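Fall walk-through of the rental, my own checklist, with comments
Unit: Cladby, upstairs and down
Done in November, started at 8 in the morning, finished well after lunch

I redo this list every year and Brigitta Gruber gets a copy because she handles the place when I'm away. OK means OK, FIX means somebody (me) has to do something.

1. Smoke alarms, all floors – OK
Pressed every test button and every one of them screamed at me. The hallway one is a Trovau and it's so much louder than the others, my ears rang for a good while. New batteries in the bedrooms anyway.

2. Carbon monoxide alarm – FIX
It chirps. I changed the battery and it still chirps! Pretty sure it's at the end of its life, so a new one is on order. Brigitta, please don't let anyone stay until it's up on the wall.

3. Fire extinguisher – OK
Needle in the green, pin in place, tag signed. I moved it from under the sink to the hook by the back door.

4. Stairs and handrail – FIX
The bottom bracket wiggles. Two longer screws should do it, and if they don't I'll call the Orkalness people again, they did a lovely job on the porch.

5. Kitchen counters and outlets – OK with notes
Outlets tested one by one with the little plug-in tester, all good. Same for the GFCI, it trips and resets like it should. Please keep towels off anything that heats up, I'm going to keep saying it. 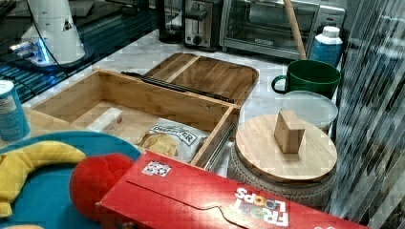
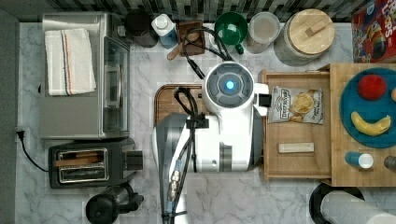
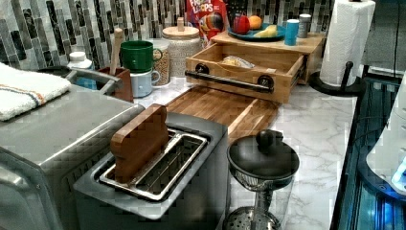
The kitchen counter, three views.

6. Water heater – OK
Set it down a notch, the upstairs shower was coming out hotter than I like for kids. No drips from the relief valve. The sticker says serial ending 2279, writing that here so I quit crawling back there with a flashlight.

7. Dryer vent – FIX, then OK
Oh boy. Pulled out a wad of lint the size of a loaf of bread. Vent flap opens and closes freely now. This one needs doing twice a year, I've put it on the spring list too.

8. Windows and locks – OK
The back bedroom window still sticks, but it opens all the way with a good shove, so it counts as an exit. Rubbed some candle wax on the track.

9. Outside steps and lights – FIX
Motion light over the side door is dead. New bulb didn't help, so it's probably the sensor. The quote from Hao was $479 for all the outdoor fixtures and I want to think about that one.

10. First aid kit – OK
Restocked bandages, tossed the old ointment. Kit is on the top shelf of the hall closet, left side.

Still open: numbers 2, 4 and 9. Spare keys are back on the hook and Brigitta has the other set.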